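Re: [berlow-shop] Can any of them put the dishes away yet?
From: Songül Duman
To: berlow-shop list
May

Hello Shuzhen, hello everyone,

Thank you for the long message, which I read twice on the bus and once more over dinner. I've kept your text further down and answered between the paragraphs. I'm going to begin a good way short of dishes, though, with one small arm and one small orange piece, which is where my own head has been these past weeks. The job is to put the piece in whichever cell of the grid you name: A1, B2, C3 and so on.

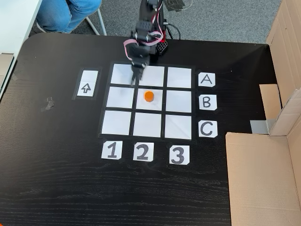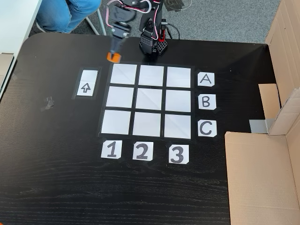
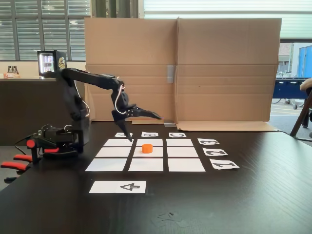

The arm and the taped-down grid. In the last one you're looking from the side, so the letters and numbers are upside down.

I know, I know, it looks like the start of a board game and it's a long way from anybody's kitchen! But please bear with me, as I think most of what you asked is in there somewhere. Now to your points.

Shuzhen Gu wrote:
> My sister-in-law has had a Jolter for two winters and adores it, and I'll
> admit it does keep her floors nice. But she still clears the floor for it
> every evening, shoes and cords and the dog's things, and I timed her once
> and it was longer than I spend with a broom. So is that a machine doing a
> chore, or a person doing a different chore?

I laughed out loud at this one. A bit of both, I'd say, and I don't mean it as a dodge. My mother used to rinse every plate before it went in the dishwasher, and I never once heard her say the dishwasher wasn't doing the dishes. What your sister-in-law is doing when she picks up the shoes is making the floor simple enough for the machine, and we do precisely the same on our table. White paper cells, black tape between them, a letter beside each row and a number under each column, and a card with an arrow on it so that anyone setting up knows which way is which. Nearly everything hard about a kitchen has been taken away before the arm gets to move. If I left my coffee cup on B2 I wouldn't care to bet on what came next.

> In the shop at Gisitz we looked at an arm for loading the little press.
> The salesman had it pick up a blank and put it down in the fixture over
> and over and it never missed. Then Cuiping handed him a blank with a
> burr on it and he put it in his pocket and said that was a separate
> conversation.

Oh, Cuiping, I wish I had been there. I do want to say a kind word for the salesman, though, or at least for his arm. Same part, same place, same fixture, all day long: machines have been good at that for ages, and if your work looks like that you should buy one and be glad of it. The trouble is the burr. It's also the towel that landed inside out, and the mug somebody put back with the handle facing the wall.

And this is why I find the grid interesting. The arm isn't playing back one fixed motion. It gets the name of a cell and has to work out the rest from what its camera gives it, and the piece may start out in one cell or another. We have logged 843 tries so far, and in 644 of them the piece ended up in the cell that was asked for. I was rather proud of that until Yutong Dai pointed out (very gently, over noodles) that if she put three cups in four on the shelf and the rest on the floor she would be asked to leave the kitchen.

The misses are the part I would love to show you all in person. Hardly any are wild. The piece gets put down on the tape between two cells, or it tips and rolls, or the fingers close a little early and nudge it along. A child of three would look, see it was wrong, and push it over with a finger. Our arm opens its gripper and goes home perfectly content. If you asked me for the one thing standing between this and your dish rack, I'd say it's that: noticing, and having another go. Strength and speed hardly come into it for me any more.

> Meifang says the folding machines at Magaña are real and she has seen
> them. I believe her. I also believe her that there's a woman standing at
> each one feeding the corners in. What I want to know is when I can stop
> feeding the corners in.

Meifang, please correct me if I have this wrong, but as I understood it from you the machine folds beautifully once it has hold of two corners, and finding the two corners in a heap of warm sheets is still a person's job. I can believe every word of that. A small stiff cylinder is about the friendliest thing you could ask a gripper to hold. It's the same shape from all the way around and it doesn't sag. A sheet has a new shape every time you touch it. I've tried to get our arm to drag a sock from one side of a table to the other and I won't be telling you how that afternoon went.

So when? I'm bad at dates and I've been wrong before, so take this with plenty of salt. Putting away things that are hard and all alike, in a cupboard arranged to suit the machine, I could see in an ordinary house before too long, if you don't mind it being slow and having a drawer or two laid out in a way you wouldn't have picked. A mixed dish rack with wet glasses in it, quite a bit later. Laundry from basket to shelf with no one at the corners, I wouldn't put money on at all. On the shop floor I think you'll do better sooner, Shuzhen, as you can decide what the bench looks like and make people stick to it, and I have yet to see a family that can do that.

> Anyway I'm not against them. I'd just like one honest person to tell me
> whether to wait or to get the dish rack with the second level.

Get the dish rack! Get the one with the second level, and the tray that drains into the sink, too. It'll be paid off many times over before anything with a gripper comes near it.

If anyone on the list has a loading arm running with parts that really do vary, castings or cut wood or anything of that kind, I would be so grateful to hear how often somebody has to walk over and straighten things out. A rough tally from one shift would do nicely. I'm also hoping to start the next 100 tries with the piece set down off the grid altogether, and I'll write again when we've been through them.

Love to everyone at Gisitz, and Cuiping, do hang on to that blank if you ever got it back.

Songül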